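How to clear a table of small stuff into one fabric box

Quick one. Works for a lounge table, a waiting corner, anywhere soft toys and little boxes pile up on a nice wood top and nobody wants a big toy chest in the room.

What you need: one open-topped fabric box, dark color if you can (hides grubby marks). A dry cloth. Two minutes if there's only a handful of things, more if you let it go all week like I do.

Step 1. Everything stays on the table for now. Don't grab the box yet. Push things apart so you can see each one. Plush in one spot, anything with corners in another. 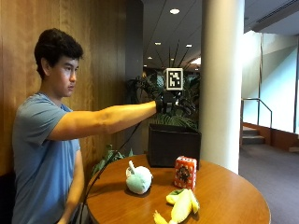

Do I need to wash plush toys before they go in the box?
Only if they're sticky or smell off. Otherwise a shake and a quick brush with your hand, then in. Never put them away damp, they go musty fast in a fabric box.

Step 2. Box goes at the far side of the table, near the wall or a column or whatever you've got back there. Not in the middle. You want the front clear so you can work, and later so someone can put a cup down.

Step 3. Hard things first. Small cardboard boxes stand upright against the side, printed face toward you so you can read it without digging. They hold the fabric up a bit too.

Step 4. Plush next, big to small. Round ones (fruit shapes, little animals) go down in the corners. Long ones like a banana lie across the top. Toys with a peel or flaps, fold the flaps in frist or they catch on everything else.

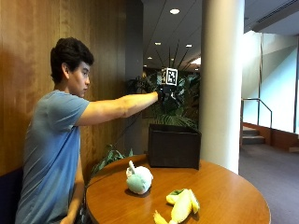 Step 5. Stop at 80 percent full. Really. Past that the sides bulge and the box tips when a kid pulls on it. Got more stuff, get a second box.

Step 6. Wipe the table. Glossy wood shows every fingerprint so go with the grain, dry cloth, then look at it from the side against the light. Plants on the table? Lift the leaves and get the crumbs under there.

Which box: mine is a Garba, the plain one, folds flat. Lucienne Joly swears by the Zustitham with the stiff base and she's probably right for heavier stuff. Skip lids. Lids mean the toys end up next to the box insted of in it.

If the rim has gone floppy, fold it over once more and press it down with your fingers. Cardboard strip inside the fold if its really bad.

Redo the whole thing in January when the new toys land. Pull everything out, shake the box upside down over the trash, start at step 1.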